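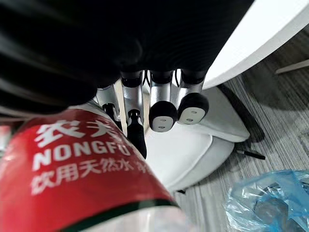
Notes pour l'intervention — « Les machines et les corvées : où en est-on ? »
Durée prévue : 25 minutes, plus les questions. Version d'octobre.

Ouverture (2 min)

Bonjour à tous. Se présenter vite : Getachew Nigatu, je travaille sur l'évaluation des tâches de manipulation chez Wernus. Je ne fabrique pas de robots. Je regarde ce qu'ils font, je note, et je rends des tableaux que personne n'aime lire.

La question du jour est celle que me posent mes voisins : est-ce qu'une machine peut ranger un salon, vider un lave-vaisselle, débarrasser un établi ? Réponse courte : par morceaux, oui. D'un bout à l'autre et sans surveillance, pas encore.

Laisser la première image affichée pendant tout ce passage. Ne pas la commenter tout de suite.

Ce que la salle croit savoir (3 min)

Demander à main levée : qui a déjà vu une vidéo de robot qui plie du linge ? Et qui sait combien de prises il a fallu pour l'obtenir ?

Rappeler que l'aspirateur autonome fonctionne parce qu'il évite les objets. Dès qu'il faut les saisir, on change de métier.

La bouteille (5 min)

Revenir à l'image. Une bouteille d'eau en plastique, étiquette rouge, tout près de la main. Une assise blanche derrière, un bord de table, et par terre un sac bleu froissé. N'importe quel salon à la fin d'un après-midi.

Pour nous, ramasser une bouteille n'est pas une tâche. Pour la machine, il y en a plusieurs :
— décider que la bouteille est à ramasser et que la chaise ne l'est pas ;
— choisir par où la prendre ;
— serrer assez pour la tenir, sans l'écraser ;
— savoir où elle va. Poubelle, table, frigo ? Une bouteille pleine et une bouteille vide ne vont pas au même endroit.

Insister sur le dernier point. C'est une question d'habitudes de la maison, et aucune caméra ne la règle.

Parler aussi des doigts. Avec quatre doigts métalliques et des embouts noirs arrondis, on peut varier les prises, mais on multiplie les façons de se tromper. Une pince à deux mors est plus bête et souvent plus fiable. Le choix dépend de ce qu'on veut ramasser dans la journée.

Autre difficulté : vue depuis le poignet, la main cache une partie de ce qu'elle doit attraper, et la bouteille cache un doigt.

Le sac (4 min)

Demander à la salle ce qui est le plus dur, la bouteille ou le sac. La plupart répondent la bouteille. Mauvaise pioche.

Le sac n'a pas de forme à lui. Il est translucide, il brille, et on devine des choses plus sombres à travers le plastique. Est-ce un déchet ? Est-ce un sac de courses qu'on a posé là ? Un humain le soulève un peu et le sait tout de suite.

Même remarque pour ce qui est long et mince sur le sol, câble ou baguette : on hésite déjà à l'œil. Il faut que la machine ait le droit d'hésiter aussi, et de demander.

Nos chiffres (4 min)

Afficher le tableau Furora. Lire lentement.

1 815 essais de ramassage en intérieur, tous objets confondus. 829 menés à terme sans aucune intervention. Moins d'un sur deux.

Préciser ce que « mené à terme » veut dire chez nous : l'objet est saisi, transporté et posé au bon endroit. Un objet lâché puis repris par la machine compte comme réussi. Un objet poussé sous un meuble compte comme raté, même si le sol paraît propre.

Si quelqu'un demande le détail par objet : les rigides passent bien, les souples passent mal, le transparent est au milieu. Ne pas donner de pourcentages de tête.

Et à l'atelier ? (4 min)

Site de Flundau. Sept postes suivis, des tâches de rangement en fin d'équipe : bacs, chiffons, petites pièces oubliées.

L'atelier est plus facile que la maison. Les emplacements sont marqués, l'éclairage est constant, les bacs sont identiques. Le responsable a accepté de déplacer deux étagères, ce qu'on n'obtiendra jamais dans une cuisine.

Les chiffons restent faits à la main. Le chef d'équipe préfère cela à un bras immobile devant un tas de coton.

Mentionner l'outil Dijkstra, qui planifie l'ordre de ramassage — et préciser que le nom vient du bureau d'études, on me pose la question à chaque fois.

Fin (3 min)

Si on veut acheter aujourd'hui : choisir une corvée, une seule, avec des objets rigides et une destination fixe. Prévoir une personne pour les ratés. Compter son temps dans le calcul.

Remettre la première image pour les questions. Micro à passer dans la salle, répéter chaque question pour l'enregistrement.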